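Home Papers Archive Search Contact

4.2 Trying the Zirkora grasp kit

We ran the Zirkora kit for most of March, and I'll admit I went in grumpy, having lost a week to the Flevitz installer. Setup was painless this time - one config file, one license key, and the Culetti hand model loaded with its joint limits already filled in. I ran 592 simulated grasps and the kit's own checker passed 389 of them, a bit fewer than I'd hoped for!

Most of my complaints are about the contact settings. The default friction is generous, and I had to turn it down before tall objects behaved (the manual gives this 7 lines). Painted objects on busy stone textures, like the one in Figure 3, were my favorite tests for the renderer, and I kept going back to them.

Figure 3. Simulated grasp in the Zirkora kit: black multi-fingered hand around the red base of a painted object, marble background.

Support answered my friction question on a Wednesday, with a patch I haven't tried yet.
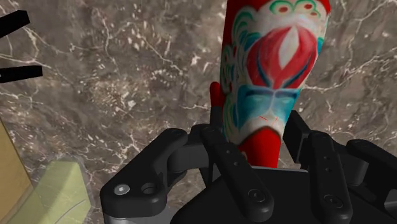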